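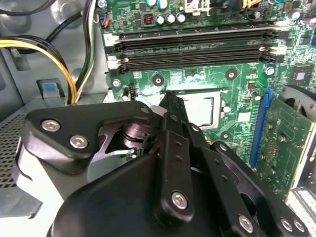 Wrist camera, finger tip near the CPU, all four memory slots empty

Ticket: Planner reports "slot occupied" on empty DIMM slots
Component: Cisell perception node, Tevis planner
Reported by: Urszula Wróbel
Opened: 15 February 2019
Status: Reopened

Steps: load the desktop case job, move to the pre-insert pose, call the slot check. Expected four free. Got two free, two occupied, confidence over 170 on a scale I was told stops at 100.

Comment 1 (Haldane support)
Please recalibrate the wrist camera and retry. This usually clears it.

Comment 2 (Urszula Wróbel)
Recalibrated. Same answer. I don't see how calibration invents a memory stick, but fine, it's done.

Comment 3 (Haldane support)
Could be the finger hiding part of the slots. We suggest the gripper mask from the July build.

Comment 4 (Urszula Wróbel)
Look at the picture. The finger covers the lower left of the processor. The long dark channels are in plain view, with pale latches at both ends. Tried the mask anyway, 10 runs, wrong in every one.

What I did find: the check reads its slot state from the Cindton cache and the cache key has no job ID in it. I cleared it by hand and got four free. Ran a second job, came back, got the bad answer again.

Comment 5 (Haldane support)
Marked as resolved, workaround available.

Comment 6 (Urszula Wróbel)
Reopening. Deleting a folder between jobs is my workaround, and I'd like a fix. Please add the job ID to the key and say which build it lands in.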